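Reinforcing a Carton Before Shipping

Single-wall cartons fail at the bottom seam first. The method below suits boxes up to 8 kg.
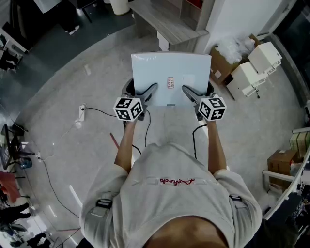
Fold the short flaps in, then the long flaps. The long flaps should meet without overlap. Run one strip of tape along the seam and 4 inches down each end panel. Add a second strip across each end to form an H.

Cut a pad from scrap cardboard and lay it flat inside. Check the flute direction -- it should run across the seam. Fill gaps with crumpled paper until the contents do not shift.

Close the top the same way. Press the tape from the center outward. Paper tape needs a clean surface; wipe off dust with a dry cloth.

Related
Choosing Tape Width
How to Measure a Carton
Reusing Old Boxes: What to Check
Storing Flat Cartons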